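I have been reading press releases about 3D printing for long enough that I can usually guess the second paragraph from the first. The one for Tenum was no exception. It's a slicer add-on from a company called Clarnia, it costs 13 dollars a month, and it says it will end failed prints by reading your model and picking every setting for you. Supports, speed, cooling, wall count, all of it. You drop in the file and walk away.

I don't walk away from printers. I had one melt a blob the size of a plum onto its own hot end while I was making a sandwich, and that was with settings I'd used all winter. So I signed up for Tenum in June mostly to find out what I was supposed to be impressed by.

The headline claim is "up to 400 percent fewer failures." I'd like somebody to walk me through that one. If I have ten failures and I get rid of all ten, that is 100 percent fewer, and then I'm out of failures. Where the other 300 percent comes from I can't say. I wrote to ask and got a friendly reply with a link to the same page.

My printer is a Tera, the older one with the open sides. It's listed as supported. What "supported" means is that Tenum knows how big the bed is. It didn't know I had swapped the nozzle, and it didn't ask. The first thing it sliced for me was a plain cable bracket, and it put supports under an overhang that I've printed bare dozens of times. The bracket came out fine. It also came out fine without Tenum, in less time, and I didn't have to pick at it with pliers afterward.
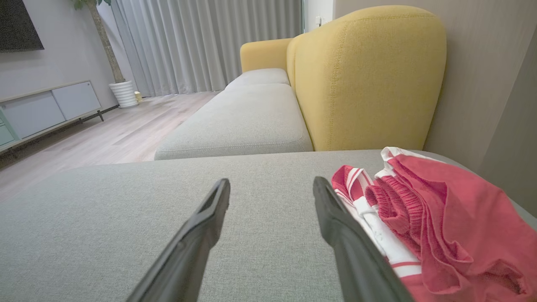
Soft materials are where I hoped it would earn its money. Flexible filament is miserable to print. It strings, it buckles in the feed path, and every roll seems to want its own temperature. Clarnia has a whole page on "textile-like" prints, with flexible mesh panels that are supposed to drape and fold like cloth. I've printed a few of these now and I don't buy it. Look at the red piece in that pile on the sofa, with the crinkled, ribbed waistband, folded loosely over itself. Ordinary clothing does that when you drop it. My mesh panel, made on Tenum's recommended profile, sits on a cushion like a bath mat. You can bend it. It remembers being flat and would like to go back.

To be fair, the panel did print on the first try, which is more than I can say for my own attempts with that roll. Tenum slowed everything down to a crawl and turned off retraction, and the stringing was lighter than I'm used to. But "go slower" is the advice every forum has been giving for years and it doesn't cost anything a month.

Then there's the learning part. Tenum says it gets better the more you print, because it studies your results. I wanted to know how, as my printer has no camera and no sensors to speak of. The answer is a pop-up after every job that asks you to rate it from one to five stars. So I'm the sensor. I gave 2 stars to a perfectly good part just to see what would happen, and the next job was sliced with exactly the same settings. Maybe it needs more data. They always need more data.

What bothers me more is that it hides the numbers. In Ďurica, the free slicer I normally use, I can see every value and change it, and when something goes wrong I have a decent idea of which one to blame. Tenum shows a slider that goes from "Fast" to "Beautiful." When the third mesh panel lifted at one corner I couldn't tell what bed temperature it had chosen without opening the exported file in a text editor and scrolling for it. It was too low. I fixed it by hand and printed it again, at which point I was doing the job I'd paid to stop doing.

I can imagine who would like this. If you just unboxed a printer and you've never heard the word retraction, a slider is a kindness, and a slow print that works beats a fast one that doesn't. I'd still tell that person to spend a weekend with the free software first.

I cancelled before the second payment. The cancel button is under "Account," then "Plan," then "Manage Plan," then a page asking if I'd like a discount. I'm keeping the mesh panel. It's under the cat's water bowl.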